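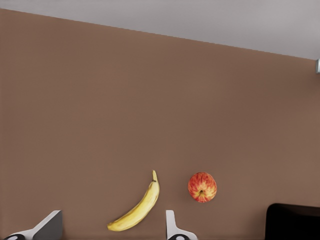

Ticket: Label printer on packing line stops after first batch
Status: Resolved, monitoring
Product: Clalo print service, used with Grosier label stock
Site: Prakivport warehouse

Reported problem

The printer at the packing bench prints the first batch of address labels correctly, then stops. The queue on the PC shows the next job as "Sending" and stays there. The front panel shows no fault. Turning the printer off and on clears it for one more batch, after which the same thing happens. The old print service, which was replaced the week before, did not have this problem.

Batches are normally 95 labels. Smaller jobs of 5 labels go through without stopping, however many are sent.

First checks

Network cable swapped, no change. Printer moved to another wall socket, no change. Printer address confirmed as fixed and not shared with any other device. Test page prints from the front panel menu.

Ribbon and stock checked. The gap sensor was recalibrated anyway, as the current roll of Grosier labels has a slightly narrower gap than the last one. This cured a small drift in the print position – a separate matter – but the stoppage remained.
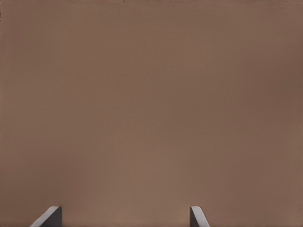

Logged by Svenja Böttcher
2023-09-14
Second-line support, Stöcker

Further work

Took over from first line. Asked the site to leave the printer in its stopped state and not to restart it. With the queue held, the printer still answered on the network and its status page loaded, so the connection itself was sound. The status page listed the last job as open, with all labels printed.

Read the service log on the PC. After each job the Clalo service waits for a "job complete" reply before it sends the next one. The wait time was set to 1000 milliseconds. A short job finishes inside that time. A full batch does not, and when the wait runs out the service marks the connection as busy but never closes it. The printer accepts one connection at a time, so the next job has nowhere to go.

Restarting the service, with the printer left on, released the queue at once. This ruled out the printer.

Change made

1. Stopped the Clalo service on the packing PC.
2. Opened the settings file and raised the reply wait to 30 seconds.
3. Set "Close connection after each job" to Yes. It was blank, which the service reads as No.
4. Started the service again and deleted the stuck jobs from the queue.
5. Sent two full batches one after the other. Both printed and both were marked complete in the log.
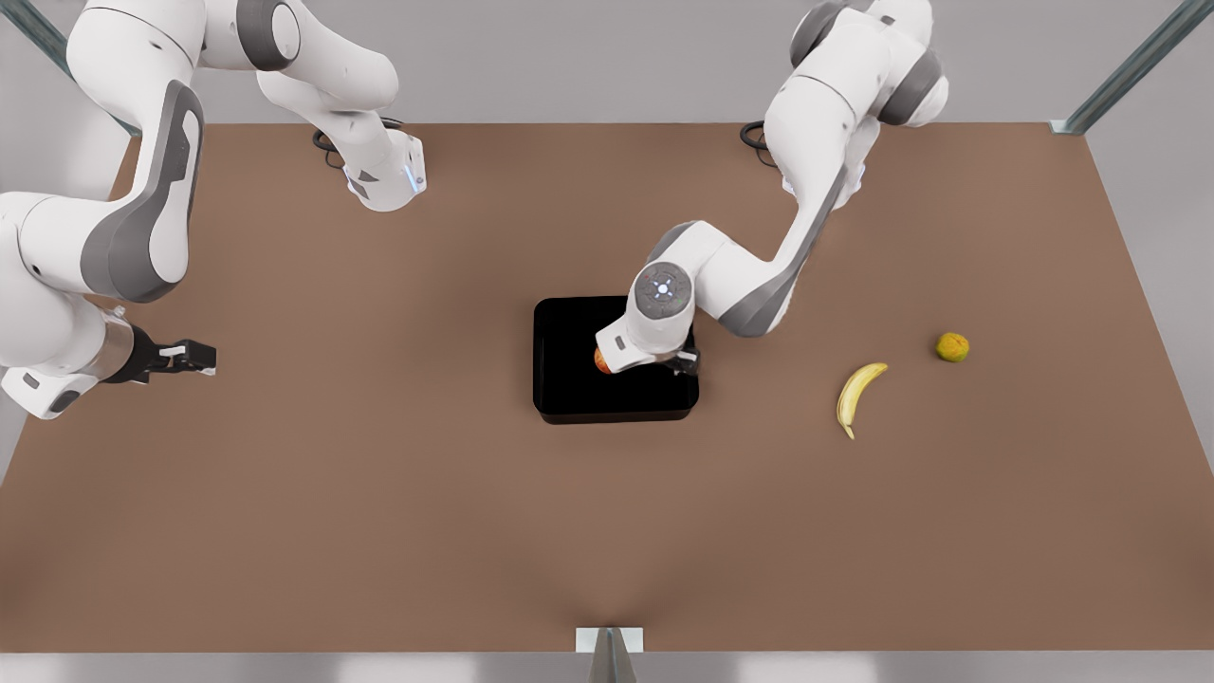
The same two settings were then applied to the spare PC, which had been set up from the same copy of the settings file. The spare has not been tested with a full batch, only with a short one.

Notes for whoever picks this up next

The settings file is overwritten when the service is updated. A copy of the working file is saved in the same folder with "site" added to the name. After any update, compare the two before printing starts.

Do not raise the wait time further if the fault comes back. Save the service log first and attach it here – it holds only the current day and is cleared at midnight.

The site asked whether the queue could be emptied automatically each night. It can, but labels for late orders are sometimes left in it on purpose, so this has been left off for now.

The next service update is planned for November. Ticket stays open for monitoring until the site confirms a full day of packing with no restart.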